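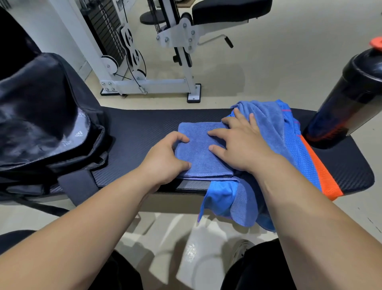

首页 产品 解决方案 新闻中心 投资者 招聘 联系我们

Molteo 发布 Kingi 示教系统，Pillness 健身中心启用毛巾折叠与物品整理任务

2025年1月5日，Itasov 讯——机器人软件公司 Molteo 今日发布 Kingi 示教系统的正式版本。系统供双臂操作机器人使用，操作人员可以徒手演示一项工作，也可以通过遥控手柄直接带动机械臂完成同一项工作，两种方式录得的数据进入同一个任务库，用于训练同一个控制模型。首家签约客户为健身连锁企业 Pillness，首批任务集中在更衣区和器械区的布草整理，包括折叠超细纤维毛巾、把毛巾与运动衣物分开、将私人物品移到一侧后清理凳面等。

Kingi 的试用阶段从去年7月开始，在 Pillness 位于 Itasov 的门店进行。到试用结束时，双方共定义了24项任务，录制有效演示2000条，其中徒手演示1000条，其余为遥控演示。正式版本在试用版的基础上增加了演示分段、失败标注和多人审核功能，并更换了遥控手柄的固件。

徒手演示与遥控演示

徒手演示时，操作人员按平时的习惯干活，由头部高度的相机记录双手和台面。这种方式录制速度快，对场地几乎没有要求，器械之间的过道、训练凳旁边都可以进行。操作人员坐着或站着都行，只需要在每条演示开始和结束时双手离开布料，停顿片刻，系统据此切分。

遥控演示时，操作人员握住一对手柄，机械臂跟随手柄运动，夹爪的开合由扳机控制。录得的数据直接包含关节角度、夹爪开度和末端受力，不需要再把人手的动作换算到机械臂上。遥控演示的速度较慢，一名熟练操作人员折一条毛巾用时也明显长于徒手，但对于需要控制力度的步骤，这部分数据的作用更大。

Molteo 产品负责人格莱塞·马加良斯（Gleice Magalhães）介绍，试用初期团队只采用遥控方式，进度低于计划。“店里的员工折了很多年毛巾，手上很熟，一握手柄就慢下来了，有人练了一周还是觉得别扭。后来我们把顺序改了，先徒手录，把动作的样子和步骤录够，再挑出机器人做不好的那几步，用遥控补。”

按照现在的流程，每项新任务先录制徒手演示，训练出初版模型，在机械臂上试运行，由现场人员记下出错的步骤。遥控演示只针对这些步骤录制，操作人员可以从任务中途接手，不必每次从头做起。接手之前机械臂处于保持状态，操作人员把手柄移到与机械臂相近的姿态后按下确认键，控制权才会转移。

布料任务的示教

布料是试用阶段耗时最多的一类物品。同一条毛巾每次摊开的形状都不一样，压平、对折、再压平的过程中，手掌与布料的接触面很大，手指之间又会遮挡布边。Molteo 在徒手演示中加入了对手掌接触区域的估计，用来区分“按住”和“经过”两种状态。按住的一侧在折叠时不能移动，经过的一侧则允许布料滑动。

首批任务中的毛巾折叠按以下步骤录制：

毛巾平铺在凳面或桌面上，长边朝向操作人员。
从远端向近端对折，抹平。
左右对折一次，尺寸较大的毛巾对折两次。
双手压在叠好的毛巾上，停顿，完成。
如旁边还有其他衣物，不处理，留给下一项任务。

最后一条是在试用中补进去的。早期的演示里，有些操作人员折完毛巾后会顺手把旁边的衣服拨开或者一起折了，模型学到以后，机械臂会去夹不该碰的东西。现在这类演示在审核时会被切成两段，分别归入不同的任务。同色衣物与毛巾堆在一起的情形单独作为一组录制，要求每名操作人员都做，凳面和桌面各录一部分。

网眼面料的运动衣也单列一项。夹爪指尖容易勾住网眼，遥控演示中要求先把夹爪张开到底，退出布料之后再抬起手臂。Molteo 为此调整了指尖的包覆层，并在手柄上加了一个轻微的震动提示，夹爪带着布料抬起时，操作人员能够感觉到。

场地与物品

Pillness 没有为录制另设样板间。演示在门店营业之前和午后人少的时段进行，地点包括更衣区长凳、前台后面的工作台和器械区的训练凳，台面上可以有包、水杯、衣物等会员常带的东西。Molteo 要求每项任务至少在三种台面上录制，并且有一部分演示保留杂物。

Pillness 运营主管韦林顿·塞沙斯（Welington Seixas）说：“我们一开始问过，要不要把地方收拾干净再录。Molteo 的人说不用，平时什么样就什么样。包的带子搭在凳子边上，水壶立在旁边，都照录。我们关心的是机器人以后碰到这些东西会不会打翻，所以也愿意这样做。”

在模型训练中，包和水壶被标为“避让物品”。机械臂规划路径时与这类物品保持距离，除非当前任务就是移动它们。避让距离可以由门店在平板上调整，出厂设定偏大，凳面较窄时机械臂可能报告空间不足并停下，由员工挪开物品后继续。

反光地面对深度相机有影响。Itasov 门店的浅色地面在上午光线较强时会出现深度缺失，试用阶段有一批演示因此作废，后来重录。正式版本对台面以外的区域不再使用深度数据，地面只参与底座定位。需要从地上捡起毛巾的任务目前没有列入正式版本，仍在 Molteo 的实验室测试。

审核与筛选

所有演示在进入任务库之前须由两人审核。审核界面左侧播放录像，右侧显示系统自动切分的步骤，审核人员可以移动切分点，也可以给步骤加上“失败”“多余动作”或“中断”标注。标注为失败的演示不会删除，遥控演示中失败后又自行纠正的片段会单独保存，用来训练恢复动作。

试用阶段共有713条演示未通过审核，没有计入前述2000条有效演示。未通过的原因以双手离开画面时间过长最多，其次是开始和结束时没有停顿，导致系统把两条演示连成一条。Molteo 随后在头戴相机上增加了提示音，手离开画面超过设定时间会响一声，正式版本保留了这一设置，音量可调，也可以关闭。

负责现场录制的范德莱娅·弗罗塔（Vanderleia Frota）在 Pillness 工作，试用期间由门店前台转为示教操作员。她说：“头几天老是忘记停那一下，做完就去拿下一条了。还有就是低头，头低得太多，手就跑到下面去，录像里看不见。后来我把凳子往前挪了一点，坐着录，好多了。”

弗罗塔参与编写了随系统提供的操作手册中关于坐姿和相机角度的部分。手册建议，坐姿录制时操作人员与台面保持前臂可以自然伸出的距离，相机角度以能同时看到双手和布料远端为准，每次更换人员后重新调整。

隐私与现场安全

徒手演示只在指定时段录制，录制区域设有告示，会员可以选择使用其他区域。录像在门店的本地设备上先行处理，人脸经过模糊后再上传，含有会员正面影像的片段默认不进入审核队列。参与演示的员工签署单独的同意书，可以随时要求删除本人录制的数据，已经用于训练的部分在下一次训练时剔除。

遥控演示期间，机械臂周围须留出隔离区，除操作人员外不得有人进入。手柄配有急停按钮，机械臂底座上另有一个。两只手柄中任意一只失去连接，机械臂立即停止并保持夹爪状态，重新连接后须由操作人员手动恢复。Molteo 不建议在器械正在使用时于旁边进行遥控演示，试用中所有器械区的遥控演示均在营业之前完成。

产品配置与供货

Kingi 正式版本由头戴相机套件、双手遥控手柄、本地处理设备和任务库软件组成。客户可以只购买徒手演示部分，日后再加装遥控手柄，已有的任务库可以继续使用。软件目前支持 Molteo 自有的双臂平台，对其他厂商机械臂的支持计划在今年7月提供，届时会公布兼容型号。

标准套件包含一次现场培训，培训内容为设备佩戴、演示录制、审核操作和遥控接手。培训以客户自己的任务为例，结束时至少有一项任务完成录制并进入审核。培训语言目前为葡萄牙语、英语和中文。

试用客户的任务库归客户所有。Pillness 已同意将毛巾折叠一项的演示提供给其他 Kingi 客户作为起始数据，衣物整理和物品移动类任务暂不对外提供。

Molteo 首席执行官罗热里奥·法贡德斯（Rogério Fagundes）表示：“折毛巾这件事，人教人几分钟就会了，教机器人要花的时间长得多。我们做 Kingi，就是想让懂这个活的人自己来教，用不着每次都派工程师去店里写程序。现在一项新的布料任务从开始录到能在店里试运行，还是要几周，这个时间我们会继续往下压。”

后续安排

Pillness 将在 Itasov 的另外两家门店部署 Kingi，仍以毛巾和布草为主。更衣柜清理、水壶归位两项任务已完成徒手录制，正在补录遥控部分。首批任务在门店运行时，机器人旁边须有一名员工值守，这一要求在新门店同样适用。

Molteo 研发主管塞巴斯蒂昂·塔瓦雷斯（Sebastião Tavares）说，下一个版本的工作重点是减少遥控演示的用量。研发团队正在测试一种做法，操作人员先徒手演示，系统随即在屏幕上给出机械臂的预计动作，操作人员认为某一步有问题，就在那一步上再做一遍，仍然徒手。塔瓦雷斯说：“对力度要求高的步骤，手柄还得用。叠毛巾压平的那一下，力小了不平，力大了整叠往前跑，这个从录像里看不太出来。”

该功能没有确定的发布时间。现有客户在功能发布后可以通过软件更新获得，不另行收费。

关于 Molteo

Molteo 从事双臂操作机器人的控制软件与示教设备开发，产品用于布草整理、物品分拣和轻型装配。公司在 Itasov 设有研发中心和培训场地。

关于 Pillness

Pillness 经营健身中心和康复训练场馆，提供力量训练、团体课程和运动康复服务。

媒体联络

Molteo 新闻办公室，联系人：格莱塞·马加良斯
产品资料及操作手册摘要可向新闻办公室索取。采访和门店参观须提前预约，参观时段以门店安排为准。

上一篇 下一篇 返回列表 打印本页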